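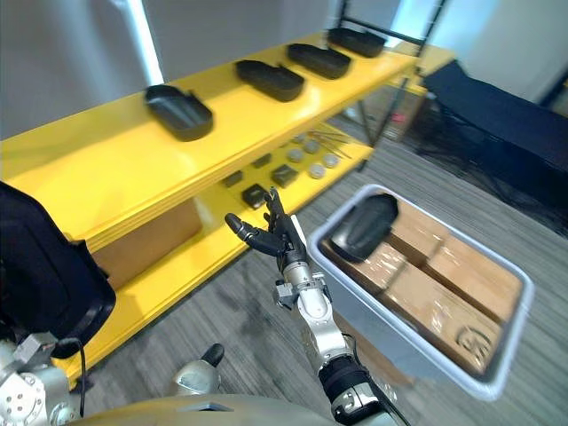

How long should I let walnuts dry before I crack them?
Give them at least four weeks in a single layer with air moving past them, and longer if the room is cool.

That was the question that came in after my last post, so there's my answer up top for anyone in a hurry. The rest is me rambling - sorry in advance!

On March 29, 2023, a list member wrote:
> I picked up a sack from the farm stand at Clutthorpe in October and
> half of them have gone moldy in the garage. I hulled them the same
> day and put them straight into a bucket with a lid. Was it the lid?
> Also, does anyone still grow Skostness? My tree is 13 years old and
> I'd love to graft it over.

It was the lid, I'm pretty sure. Fresh walnuts hold a lot more water than you'd think, and a closed bucket just keeps it all in there with them. I lost nearly 4 pounds the same way my first fall (I still get cross about it). Now I spread them on old window screens in the spare bedroom and stir them with my hand whenever I walk by. Crack one and bend the kernel - if it snaps, they're ready, and if it bends like rubber, leave them be.

Toss anything moldy, please. Don't try to trim it off.

As for Skostness, I have one! It leafs out late, so the frost mostly misses it, but the shells are thick and you'll want a good lever cracker. Ader is easier to crack and tastes milder. I can cut scion wood of both next winter while they're dormant, so write me off-list before then and tell me how many sticks you want. Wrap them in damp paper and keep them in the fridge, away from the apples.

Does anyone have a hulling method that doesn't turn your hands black for two weeks? Gloves haven't worked for me.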